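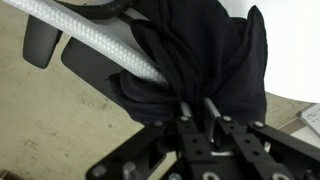 Rollari is hiring a software engineer for manipulation planning and control. The job is full time, based at our lab in Arkstead, and reports to the head of the software group. Most of what we build deals with cloth. A navy garment pinched between two metal finger tips and hanging in deep folds gives the planner very little to hold on to: the shape changes with every motion, much of it is hidden from the wrist camera, and a grasp that looks fine at pickup can be useless once the arm starts to move. You would write the code that decides where to grasp, how fast to travel and when to let go and try again.

About the team

We are a group of 3 software engineers today and this role is the fourth. Our main product is Rosik, a planning and execution stack for single and dual arm cells that handle soft goods. It is written in C++ and Python and runs on Linux. Customers use it in laundries, rental linen plants and returns centers. The perception code was rewritten last year. The motion side has not been, and a good part of this job is rewriting it.

What you will do

Own the motion planner in Rosik, including collision checking against furniture and fixtures that get moved between runs.
Replace the present grasp retry logic, a state machine with 63 states, with something that can be tested one piece at a time.
Work with perception on what the wrist camera should report while cloth is in the fingers, and at what rate.
Keep the replay tool working. We have 597 recorded episodes that every planner change is run against before it is merged.
Take your turn on the support rota, one week in four.

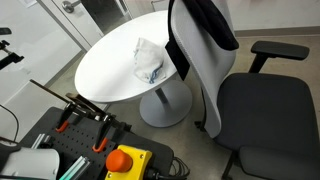 Testing on hardware is part of the job. Expect to spend almost a third of your time at the cell, running your own changes and logging what went wrong. Remote work is possible on other days, but we can't offer a fully remote contract.

What we need from you

At least 3 years of professional work in C++, with code that ran on a real machine.
A working knowledge of kinematics, trajectory generation and force or impedance control.
Experience finding timing faults in a system with several processes.
Clear written English. Design notes are reviewed before code is.

Useful, but you can apply without it

Work with deformable objects, in simulation or on hardware.
Experience with learned policies and how to put limits around them.
Familiarity with Căpraru, our in-house log viewer, is obviously not expected. It is a Python project, and some experience with Qt would help you get into it.

Pay and terms

The position is permanent after a trial period of 3 months. The salary band is sent to every applicant who reaches the first call. Relocation costs are covered within the country.

How to apply

Send a resume and a short note on one control or planning problem you worked on, including the parts that did not work. Please quote reference 66 in the subject line. There is one call, one paid half-day exercise and one visit to the lab. We do not use timed coding tests.

Posted September 22, 2025. Applications are read as they come in, and we would like the new engineer to start in December.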